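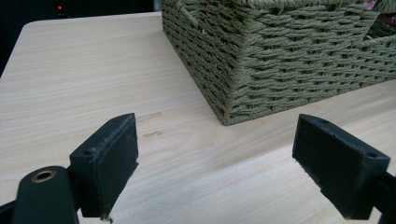 Woven basket on the table, May.

Hi Anatole, time for the spring update on the Zollton club history project. The short version is that we're on schedule and a little over on tape transfers, and I've had more fun than a grant report should probably admit to!

I've now recorded 44 interviews out of the 63 we promised, mostly DJs, door staff and promoters who worked the Makris and the old Sulo basement. The door staff are the best talkers by a mile. One of them kept me until two in the morning going through every lineup change at the Sulo — I have all of it, and the transcript is a monster. The flyer scans are slower going. We've finished around 100, and the folded ones take forever to flatten.

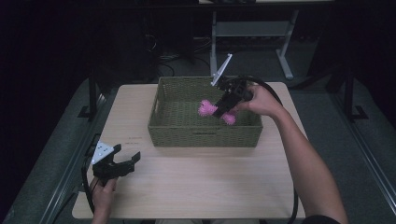
Sound is where I need your okay on some money. The mixtapes people have been lending us come in every state you can think of, and 20 of them need new shells before they can go anywhere near the deck. Right now they travel between the shelf and the transfer desk in my coat pockets (sorry), so I'd like to get a few low-walled baskets like the green one with the handle slot, one for each lender, and stop mixing up whose tape is whose. The shells are the bigger cost, and I've put both on the budget sheet under supplies.

Next up is the listening night at Elleo. They've offered us the back room and their own system, and I'm still waiting to hear if we can have the late slot. I'll send you the running order once I know.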